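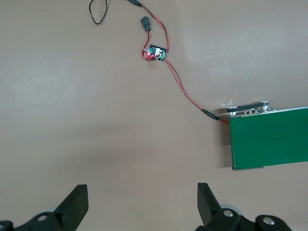 Despina Vasilakis wrote in to say that her terminals always look tight and the wires still slide out as soon as she moves the board, and could I please do the wiring before I got on to anything clever.

Fair enough, Despina. Screw terminals, then.

Turn everything off first. A lit red LED means the board has power, and you don't want to be poking a screwdriver at it in that state. I have done this. The Kallach supply I had at the time did not survive to complain.

Strip 9 mm of insulation from each wire and twist the strands between your fingers. Don't tin them with solder. It looks professional for a month, then the solder creeps under the screw and you're back where you started.

Back the screw right out before you put the wire in. Most loose wires I'm asked to look at have gone in underneath the clamp, where they will sit quite happily until somebody sneezes.

Red to positive, black to negative. Check the markings on the board, with a magnifier if you've reached that age. Tighten, then tug each wire separately – a proper tug, not a polite one.

Leave some slack in the pair and tape it to the table a little way from the board, so a snagged cable pulls on the tape first.

Power back on. If the LED stays dark, swear briefly and check the plug.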